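Pomumside Allotment and Water Users Association
Minutes of the ordinary meeting, February
Meeting room, Fahy Hall, Monday, 7:00 p.m.

Chair: Úna Coughlan
Present: as per attendance sheet. Quorum confirmed.

1. Minutes of previous meeting
Approved with one correction. Under item 4, "north standpipe" should read "north header valve." The standpipe was replaced last season and is not affected.

2. Matters arising
2.1 Backflow preventer, lower field. The test report has been received from the contractor. The relief valve opened within range. Report filed with the county; no further action until next year's test.
2.2 Key register. Two keys to the pump house remain unaccounted for. The padlock will be changed before the system is charged. Replacement keys to be signed for individually.

3. Water supply
3.1 Charging of the main line is deferred until overnight lows stay above freezing. Last year the line was charged early and the coupling at the Bomville Road crossing split. The chair asked that the decision be recorded in the log with the forecast attached.
3.2 Static pressure at the pump house gauge was 87 psi at the last reading. The drip systems on the upper plots are not rated for this. Agreed to set the regulator down and to take a second reading at the far end of the line with two taps open.
3.3 Plot holders on the upper terrace again reported low flow in the evening. It was noted that the rotation schedule is not being followed. The schedule will be reposted at both gates. A proposal to fit timers at the terrace manifold was discussed. Objections were raised on battery life and on winter removal. Proposal held over pending a price.
3.4 Storage tank. Sediment depth at the outlet is up to 8 inches. The tank must be drained and flushed before charging. Drain water is to go to the gravel bed and must not enter the ditch.

4. Compost and materials
4.1 The wood chip delivery from Dondanport was short. Credit requested; no reply to date.
4.2 Treated lumber has again been left in the chip bay. The sign is to be reworded to name treated and painted wood specifically.
4.3 Temperature of the second bay has not been logged since the fall. Logging to resume when the bay is next turned.

5. Plot inspections
5.1 Inspections will follow the same form as last year. Paths, edges and hose connections are to be checked. Planting choices are outside the scope of inspection.
5.2 Discussion of whether a covered plot counts as a worked plot. The bylaws do not define "worked." Wording to be drafted for the annual meeting.

6. Hall
6.1 Booking charges for Fahy Hall are unchanged. The side door closer is slow and the door must be pulled shut by hand.
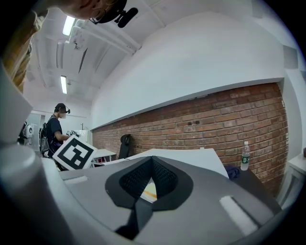
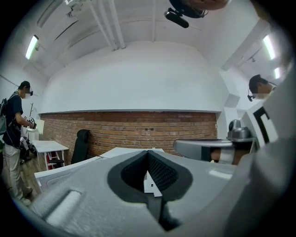
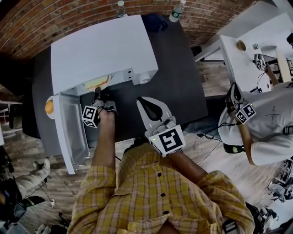 7. Any other business
7.1 Seed order. The combined order closes at the end of the month. Late additions will be treated as separate orders and will carry their own shipping.
7.2 A member asked whether rain barrels may be connected to the main line as a top-up. They may not. Any such connection bypasses the backflow preventer and is prohibited under section 2 of the water rules.

8. Next meeting
Same room and time. Items for the agenda to the chair in writing one week before. Regulator readings and the timer price to be circulated with the agenda.

Meeting closed at 8:40 p.m.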